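Home > Storage > Bench & Desk > Drawer Units

Fludach Benchtop Drawer Cabinet, White Plastic

$84.00 inc GST
In stock at Skistwood. Ships from the Lockwood warehouse if Skistwood runs out.
Qty 1 | Add to cart | Add to wishlist

Back in after the gap since winter. Same cabinet as before, same colour, new runners. If you were on the waiting list you should of had an email already, check your junk folder. If you weren't on the list, first in.

White plastic, sits on a bench or desk, drawers at the front. For small stuff mostly. Cables, tape, pens, fuses, sewing bits, the batteries that live in the bowl by the door. Not for paint tins. Not for drill sets. People keep asking about drill sets.
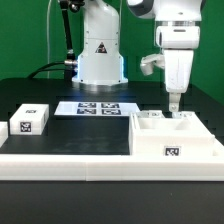 Matching open box is a separate item, see further down. Same white, no lid, and we don't do a lid. For whatever's in use that day, then it all goes back in the drawers at night. Or doesn't.

What you get
Cabinet body, one piece
Drawers, already fitted
Stick-on feet in a small bag (check inside the top drawer before you ring us!)
Label sheet, blank

What you don't get
Dividers. Sold seperately, see the dividers page, the Fludach ones fit and the Vekton ones don't.
Wall bracket. It's a benchtop unit. Please don't hang it.

Details
Material: plastic throughout, no metal runners
Colour: white only. Grey was discontinued and it isn't coming back, sorry
Load per drawer: 2000 g, spread out flat
Shelf depth needed: 400 mm, and leave some room in front to open the thing
Carton: one, brown cardboard, no handles
Assembly: none apart from feet

Load note. 2000 g is the weight IN the drawer with the drawer shut. Pulled all the way out with the weight at the front, different story, the whole cabinet will want to tip. Heavy things in the bottom drawer, towards the back. Same as a filing cabinet.

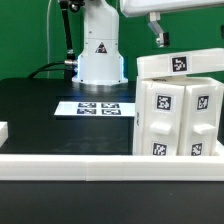 Drawers come right out if you lift at the front and pull. Good for cleaning, good for carrying one over to the couch and sorting it there. They go back in level. If one feels stiff it's crooked, take it out and start again, don't lean on it. The old runners had a little stop at the back that used to snap. New ones have a longer stop. We've had far fewer back at the counter.

Feet. Stick them on before you load it. Wipe the base first with a bit of metho on a rag, let it dry, press each foot and count to ten. On a smooth benchtop they make a real difference, without them it slides when you tug a drawer. On timber or a mat you can probably skip them.

Cleaning. Warm water, dishwashing liquid, soft cloth. No scourers, they take the finish off and then it holds dirt forever. Texta comes off with metho if you get to it the same week. Biro, good luck.

Sun. White plastic yellows in a window, all brands. Keep it off the sill if you care about that.

Matching open box
Open top, white, straight to your hand without opening anything. Useful next to the cabinet for sorting, tip the mess in the box and work through it drawer by drawer. Stock of these is patchy at Skistwood, ring before you drive over. Current batch was 600 units across both warehouses and it's moving.

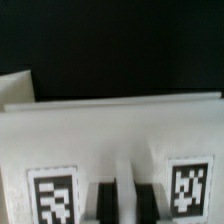

White front, flat rim along the top edge, square black-and-white markers low down on either side.

Labelling
The label sheet is paper, peel and stick. Holds fine on a clean front. Pencil first, move things around for a fortnight, then write them up properly. Blair Forsyth in our Lockwood shop labels hers by job (hemming, parcels, bike) instead of by what's in there and reckons she finds everything faster. Worth a go. Extra sheets at the counter, ask.

Questions we get

Does it stack?
One on one, if the bottom one has weight in it. We wouldn't go higher. The feet grip the lid of the one underneath well enough but it's still a stack of drawers.

Will A4 fit flat?
No. A5 yes. Folded A4 yes.

Can I buy one replacement drawer?
Yes for the new version. For the old version while the leftovers last. Tell us which, photo of the runner is best, look for the longer stop.

Is it food safe?
Not rated for it. Tea bags in packets, fine. Loose anything, no.

Lock?
No lock. Not childproof either, a toddler will have it open in seconds.

Garage OK?
Dry garage, yes. Keep it away from the heater and don't park solvents on top.

Can I screw it to the bench?
You can, but that's the warranty gone. Double-sided tape does the job for most people.

Delivery
Metro orders in before noon go the same afternoon. Regional takes longer, the carrier decides. Flat rate on one, cheaper per unit from two up, shows in the cart. Cabinets and boxes pack together where they fit so order them at the same time if you want both, we can't merge them afterwards.

Pick up at Skistwood from the roller door side, not the shopfront. Ring the bell. Bring the order number on your phone or paper, either's fine.

Returns
Unused, in the carton, with the feet still in the bag. Cracked in transit: send a photo of the carton AND the crack, keep the lot till we reply. Change of mind is store credit only on this one as it's already at the low price.

Price holds til the end of October. After that the freight goes up and so does this, don't know how much yet.

Also in Drawer Units
Fludach dividers, pack
Fludach open box, white
Vekton desk tray (doesn't fit inside this cabinet, see above)
Blank label sheets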